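茶水间物品整理与补给项目 四月进展汇报

致:Jayanthi Shetty
项目点:Drornenby 二楼茶水间及小会议区
日期:2022年5月15日 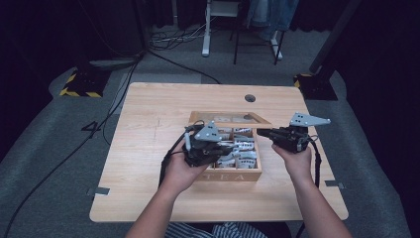 四月的事情比较杂,先说结果,细节往后放。茶水这一块基本理顺了,杯具还差一点,柜子没动。时间紧,写得潦草,见谅。

一、茶包和茶盒

之前茶包散在三个抽屉里,纸盒拆了口就一直敞着,有的压在咖啡滤纸下面,找一包要翻半天。现在统一进木茶盒。盒子正面有TEA字样,里面分格,盖子带透明面,掀开能靠住。茶包立着放,不平铺。平铺试过,下面的没人拿,越压越皱。

补货规则定了三条,贴在柜门内侧:
先拿前排,新的从后排进。
一格只放一个品种,不混。
空了半格就补,不等全空。

第二条执行得最差。会议一多,有人把剩的茶包随手插回去,白色小包长得都差不多,印的字又是灰的,不细看分不出来。目前靠下班前过一遍。要不要给每格贴个小标签,想听听您的意见,我个人倾向贴,就是怕盒子弄得花里胡哨。

茶盒放在浅色木桌上,不进柜。试过放柜顶,个子矮的同事够不着盖子,也看不见里面还剩多少。放桌上以后问“茶在哪”的人少多了。

二、采购

茶包四月从Hanus进了一批,共2000包,一次到齐。拆箱时有一小箱角上压坏,里面没受潮,照收了,已跟对方说过,下次外箱加护角。备用量放在走廊储物柜第二层,原箱不拆,只拆正在用的那箱。

纸杯500个,Dulley送的。杯壁偏薄,倒热水烫手,有人套两个用,等于费了一倍。下批换双层的,单价高一些,但总用量应该能下来。报价还在等,催过两次了。

糖包和搅拌棒没买新的,库存够。奶精过期的一盒已清掉。

三、桌子和地面

桌面清理过,原来堆的旧宣传册、断了的订书机、不知谁的充电头都收走了。充电头放失物盒,到五月底没人认领再处理。桌面开孔不要用杂物盖住,这点跟大家讲过,还是有人往上搁杯垫。

地毯吸过一遍。茶渍有两处,靠近水槽那块淡了,门口那块没弄掉,约了Polishchuk的人来看,时间没定。线缆要沿墙走,不要横在过道上,这个要写进茶水间须知,还没写。

四、花费

四月实际支出791元,包括茶包、纸杯和清洁用品,不含地毯清洗。票据齐,已按您上次说的格式贴好,纸杯那张抬头少打一个字,正在换开,换好补上。

Drornenby这边平时用茶的同事大约9人,遇到外部会议会多出不少,所以月用量波动比较大,单看一个月不太说明问题。建议看满一个季度再调整采购量。眼下先不追加。

五、没做完的

水槽下面的柜子。东西太多,清到一半又塞回去了,原因是没有临时放的地方。需要两个带盖收纳箱。
马克杯归位。公用的和个人的混在一起,个人的打算让大家自己贴名字,通知写了还没发。
茶水间须知。草稿有了,太长,要砍。
旧水壶。壶嘴有水垢,除过一次效果一般般,是换还是再除一次,待定。

六、接下来

先发马克杯通知,然后清水槽下的柜子,争取一个下午弄完。木茶盒按现在的摆法继续用,每个品种记一下补货次数,简单画正字就行,不另做表格,做了也没人填。有两个品种感觉走得特别慢,薄荷的和另一个花草的,数据出来以后考虑减掉一种,空出的格子放无咖啡因红茶,会议那边问过几次了。

另外小会议区也想要一个同样的分格茶盒。我的想法是先不买,开会时把现有的端过去,开完端回来。端的时候盖子先合上,茶包别塞太满,塞满了抽一包会带出来好几包,掉地上的只能扔。这个已经口头跟会议那边交待过,对方同意先这么办。

需要您确认的事:收纳箱两个能不能从本项目走帐;双层纸杯如果报价高出预算,是先买小批还是等下个季度;格子标签贴不贴。

收纳箱那条比较急,其余下次碰头再说也行。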